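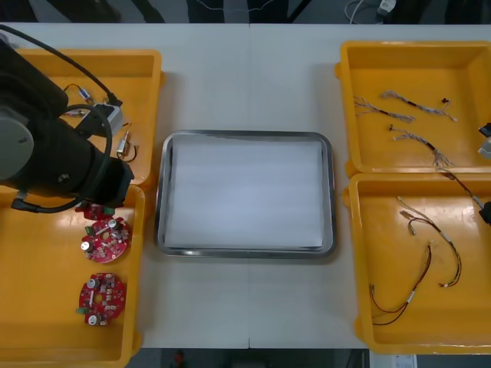

**Projet Liveo, site de Brendport : rapport d'avancement, avril**

Madame, Monsieur,

Nous vous présentons l'état des travaux sur les règles de bonne pratique pour le tri robotisé de pièces électroniques. La période couvre le deuxième lot du financement.

## Règles du poste

La fiche de poste est maintenant en version 5. Elle fixe les points suivants :

- les cartes rouges restent dans un bac jaune séparé des faisceaux de fils ;
- le plateau en inox se place au centre, entre les bacs de gauche et ceux de droite, et il est garni d'une feuille blanche ;
- aucun fil ne doit dépasser le bord d'un bac au démarrage d'un cycle ;
- les câbles du bras sont contrôlés avant chaque série.

La troisième règle est la moins bien respectée. Les faisceaux sont souples, et un long fil sombre passe encore par-dessus le bord du bac en haut à droite. Nous proposons un bac à rebord plus haut, dont la société Berisha a déjà envoyé le devis.

## Essais

Nous avons réalisé 42 cycles sur les 80 prévus. Le retard vient de la révision de l'analyse de risques, que Bito nous a demandé de compléter pour le travail à deux bras. Cette révision est terminée et elle se trouve en annexe B.

## Dépenses

Une somme de 2 000 euros reste disponible sur la ligne « petit matériel ». Nous demandons votre accord pour l'utiliser à l'achat des nouveaux bacs.

## Suite

Les 38 cycles restants seront faits avec la version 5 de la fiche. Le marquage au sol des câbles n'est pas encore décidé, nous attendons l'avis du service sécurité.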